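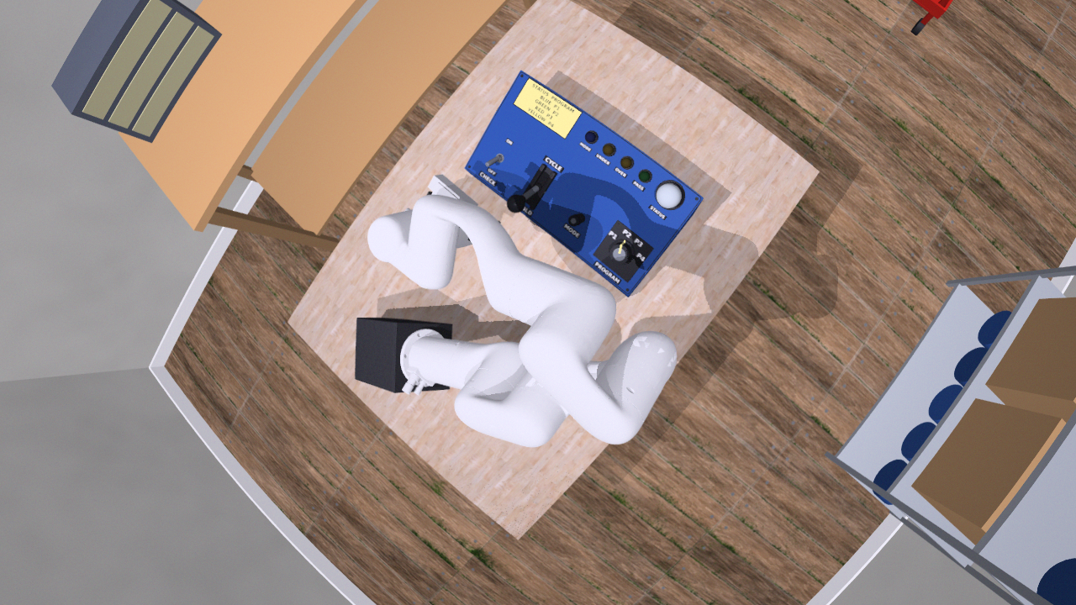 Small arm for a test bench, what did I forget to budget for?
Posted by benchless_in_Ilalthorpe

Our shop wants one arm to run the switches on control panels. Kornix quoted 2,035 for the gripper alone — is that normal? Install would be November.

ManwoodMike

Sounds high. Sembiring got me one for 1,894.

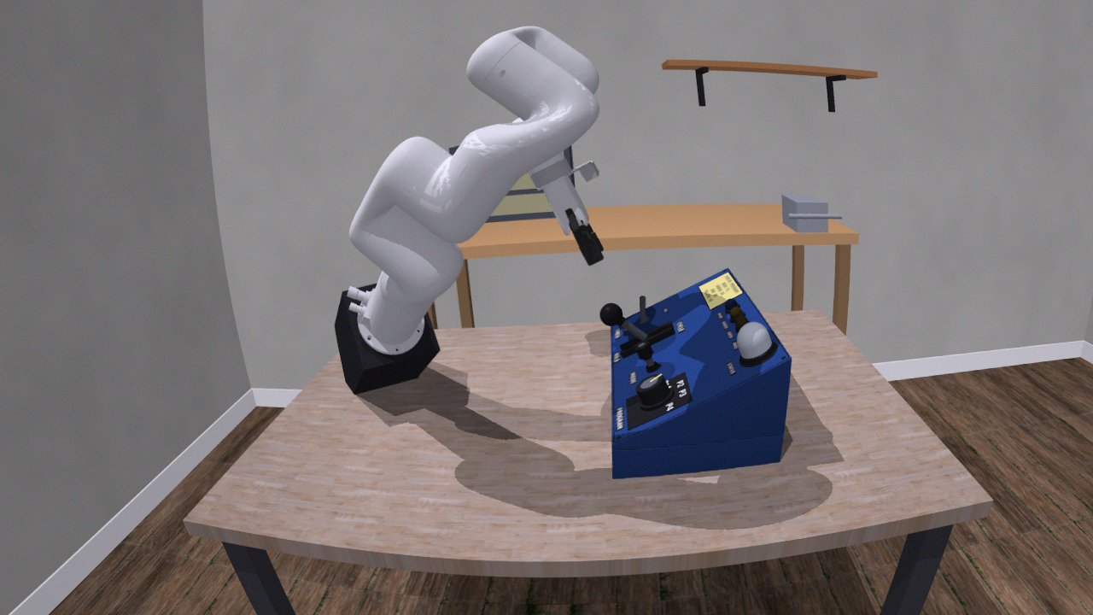

panelgal

Get the fingers priced separately, and ask what a spare set costs (mine were 226). For knobs and a short toggle like the one on that blue console, I'd go with narrow ridged fingers. Oh, and budget for a solid table!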